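Workshop notebook
3rd August
Lill puppet, rebuild for the Clandura panel

Picked up where the May notes stop. Head is off the body and the jaw is apart on the side bench. Old foam in the neck had gone to crumbs, worse on the left where the operator's thumb sits. Vacuumed it out and scraped back to the fiberglass. Kept a bag of the crumbs to match the color in case we need to patch the cheek.

Jaw. The sag we saw on the Seltell test footage is in the hinge pin, which has worn oval. The spring is fine. Drilled the hole out and put in a brass sleeve and a new pin. Closes square now. There is still a click at full open. You can hear it across the room, so the sound people will hear it too. Tried a felt washer on the outside, no change. Tried it on the inside and the click went down to something I can live with, but the mouth loses a little travel. Left the inside washer in. If the operator wants the full yawn back we can revisit.

Cable run. Replaced both eyelid cables. The old ones were kinked where they go through the collar. New ones are routed behind the collar and come out at the back of the neck, 15 mm lower than before. The blink is lighter and the lids return together. The right lid still hangs up if the head is tipped all the way back. I think the housing is pinching against the skull. Mark it before taking it apart again, I didn't last time and lost an hour finding the same spot.

Skin. Poured a test patch in the Devex silicone at the shore we used on the hands. Too shiny under the work light and too stiff at the corner of the mouth. Second patch with more softener, 12 percent, was better at the corner but stayed tacky. Powdered it and the tack came back. Third patch is curing under the box. Don't poke it. If that one is no good, go back to the foam latex for the mouth and keep silicone for the forehead only. The join can sit under the brow hair.

Paint. Nothing done on the head. Mixed the base green for the ears and wrote the recipe on the lid. It dries darker than the swatch from the production. Held it next to a still from episode four and it looks right to me, but the still is a night shot, so check against the courtyard stuff too.
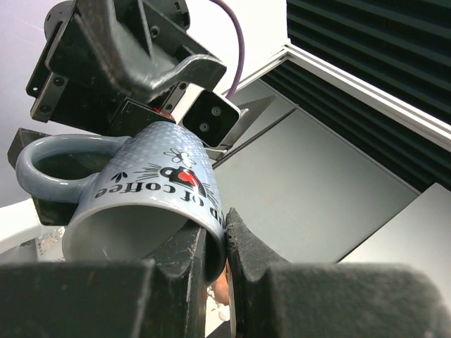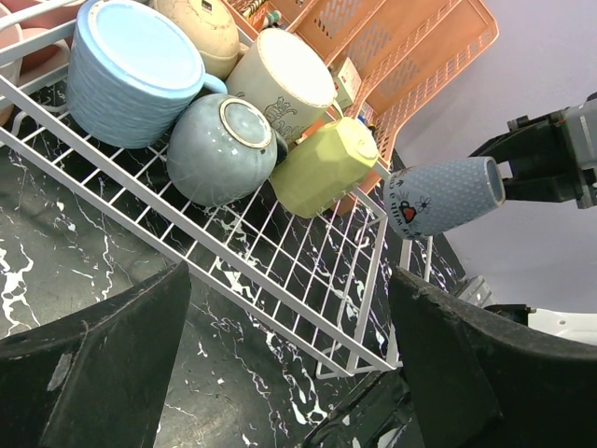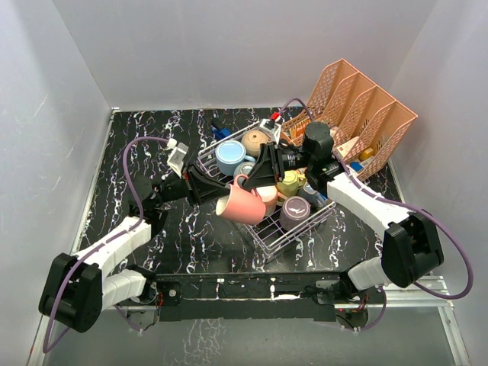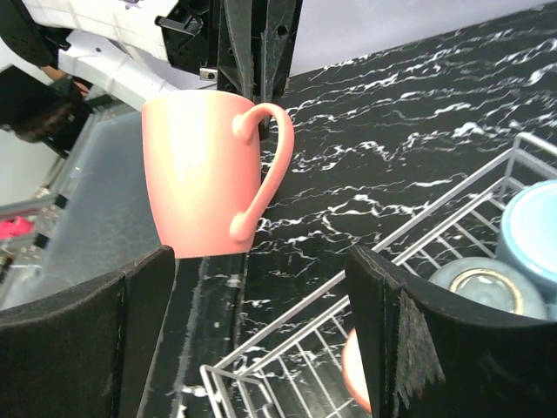
Mugs. The light blue-gray one is first, the pink one is last.

Hair. Punched the left brow. The yak is coarser than the last batch and splits the needle holes if you go in steep. Lower angle, one strand at a time near the edge, two is OK in the middle. The right brow needs the same and will take most of a day. The old brows are in the drawer marked Lill spare, unwashed.

Costume. Cloak came back from the dye bath with a tide mark on the hem. The show's version is filthy down there anyway, so I left it and rubbed in more brown. The clasp is still the resin one. The metal one from the molder is too heavy and drags the collar forward, which then shows the neck seam. Could hollow out the back of it. Not urgent.

Stand and operator position. Panel table is draped to the floor on the audience side, so the operator sits behind it on the low stool. Tried it with two trestles and a sheet. Arm goes dead quickly at that height. Cut the stool down and it got worse, head too low and the chin hits the table. Put the offcuts back on with plates. What does help is a padded rest for the elbow, clamped to the table leg. Made a rough one from scrap ply. Needs covering, and it needs a second clamp, it creeps when she turns left.

The stage sheet from Seltell gives a monitor on the floor to the operator's right. Ask for it on the left. All our rehearsal has been with it on the left and the eyeline is off by a lot the other way.

Seating for the room is 200 and there will be a camera feed to the big screen, so the mouth corner matters more than I'd allowed for. Hence all the silicone above.

To order
Softener, small can
Felt, thin, black
Brass tube, same as the last piece
Needles for the brow work
Cable housing if the skull one turns out to be crushed

Next
Look at the third patch
Right lid, mark first
Right brow
Glue in the new neck foam once the cables are signed off, and not before
Charge the batteries for the ear servos, both packs were flat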